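Workshop robot promises to strip old office PCs

A two-person team at the Wollorside shared workshop says its home-built robot arm will one day take scrapped computers apart without help. On the evidence so far, that day is some way off.

Eglė Rimkutė and Finbarr Mulligan began the project, which they call Tritedex, 12 months ago. They have spent most of that time on the gripper. Rimkutė says the arm can lift a hard drive out of its carrier in some nine tries out of ten, but those figures are the team's own and come from one model of Dell workstation, always set down in the same spot. 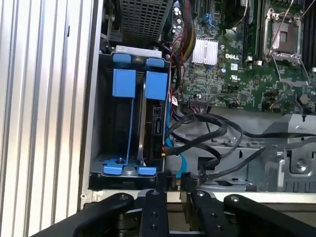 By Jemotitz news desk | 2022-04-23

Cables are the weak point. The gripper has two fingers and no good way of telling a loose lead from one that is still plugged in, so Mulligan unplugs the awkward ones by hand before a run. He calls this "a temporary step" – it has been in place since the first tests.

Nor is it clear who needs the machine. A person with a screwdriver can clear a case in a few minutes, and the workshop's repair bench already does so for nothing. Rimkutė argues that the arm could work overnight. It has yet to be left running alone.

A public trial is planned for May, with 2 machines to be stripped.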